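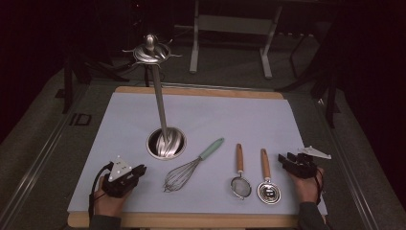
Hand-held grippers over the test board at the Trarnville shop, with the whisk, the strainer and the utensil stand.

The white triangle plates are the first thing people ask about, says the technician who runs gripper trials for Curevik in Trarnville. "Everybody wants to know about the markers. I want to talk about the jaws."

Fair enough. Jaws it is.

The shop is comparing 2 sets of fingers for its hand-held grippers, one made in house, one ordered from Wedier. Same tasks, same board, same operator. 100 runs each, 200 total, kitchen tools only. She was a little past the halfway mark when we talked, coffee going cold, phone buzzing.

Why kitchen tools? "Handles. Every handle is a different problem. Wood is easy, it's got some grip to it. Bare wire, forget it."

The whisk gives her the most trouble. Grab it by the green handle and fine. Grab it by the wires and it rolls. "The Wedier fingers are softer at the tip so they sort of forgive you. Ours are stiff. Ours are better on the strainer though, you get a cleaner line on the handle and it doesn't twist on you."

And the stand, the tall steel one with the hooks? She laughs. Hanging a tool on it is the last step of the long task. "You need the angle right and you need to let go slow. I rush it. I've knocked that thing over more than I'm going to tell you."

Shiny metal is its own headache. The cameras don't love it, she says, and the tracking team has been asking for duller tools. So far she's said no. "Real kitchens are shiny. Deal with it."

Cable drag is her other complaint. One gripper's cord tends to pull at her wrist on long reaches, and by late afternoon she feels it in her shoulder. Hughes, the shop that builds the housings, has promised a lighter cord in December. She isnt holding her breath.

So which fingers win? Too early, she says, then answers anyway. "If you made me pick today, Wedier for pickup, ours for placing. Which is a annoying answer, I know. I'd like to see somebody put the soft tip on the stiff finger." Has anyone tried? "I've got some glue in the drawer. Ask me next week."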